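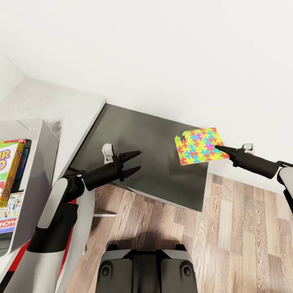
# Heltero - game shelf dataset, student robotics club

Print | E-mail

Heltero is the summer project of the Turidex student robotics club. It holds simulated runs of a two-arm mobile robot working around a table and a shelf of boxed games. We made it for the tidying round of the Kukell competition, where the robot has to move games and puzzles between furniture.

## Contents

- 327 episodes, of which 167 are marked as complete
- 2 grippers, commanded separately
- up to 1,000 steps per episode
- one folder per episode, with frames, joint positions and a short task line

Task lines were typed by club members and are not fully consistent. The same game may be called "skip-bo", "card game" or "the yellow box". 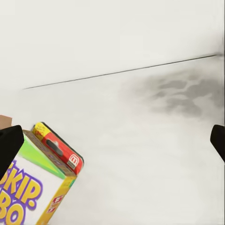
Spelling was left as typed. If you train on the task lines, lowercase them first and merge the duplicates listed in names.txt.

## Known problems

Episodes recorded in June used an older arm controller - the elbows can jitter when both arms move together. We kept these in a separate folder, june_old. They load the same way as the rest.

Close views often show only furniture, floor or wall between the fingers. 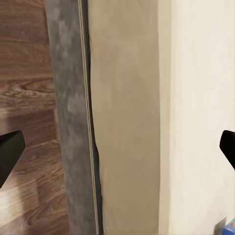 We did not filter those frames out. Anyone who wants only frames with a game in view will have to do that step themselves. The Oksanen loader has a skip option, but it works by step number and does not look at the picture.

## Use

Free for class and club work. Please name the club in your report. Last changed 7th August.

Print | E-mail this page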